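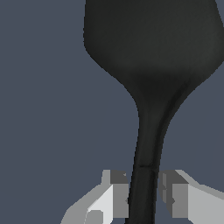

Home | Projects | Reports | Partners | Contact
Progress report, 10/24/21
2 min read | 20 shares | 0 comments

Our September visit to Srisuk was meant to settle whether the utensil-handling work deserves its second year, and the grant office will be pleased to hear that lunch was included. The morning went to the simulator, where the Cistania team showed us the grasping stage. The test item was a dark utensil with a broad head and a slender handle, and the stage begins with the two gray fingers open on either side of that handle. A good deal of the project budget lives in that small gap. The team has now logged 3000 simulated attempts against a promised 1000, a target we suspect was set by someone who expected to do them by hand.

After coffee came the arm-motion work, run through the Dristine planner. Our hosts had prepared 50 slides on joint limits. We saw 20 of them and asked to see the arm instead – a request granted with visible regret.

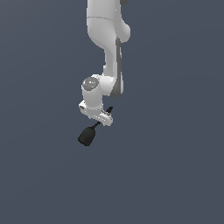
Will the second phase need more money?
The current grant covers it through the end of testing, provided the Turkico license is renewed at the present rate.

We also raised the matter of the missing milestone report. It exists, in draft, and has existed in draft since spring. Srisuk has agreed to send it before the next payment, and we have agreed to stop asking weekly.

The last session dealt with wrist poses and how they are recorded between runs. File naming remains a local art form – two engineers gave us two different explanations, both confident. A written convention is now a condition of phase two.
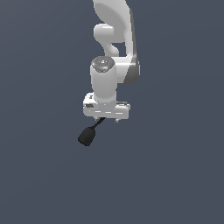 Simulated arm, with colored dots on the wrist cap. Srisuk open day.

We recommend releasing the next installment once the report and the naming convention are in hand. Travel receipts are attached, including the parking.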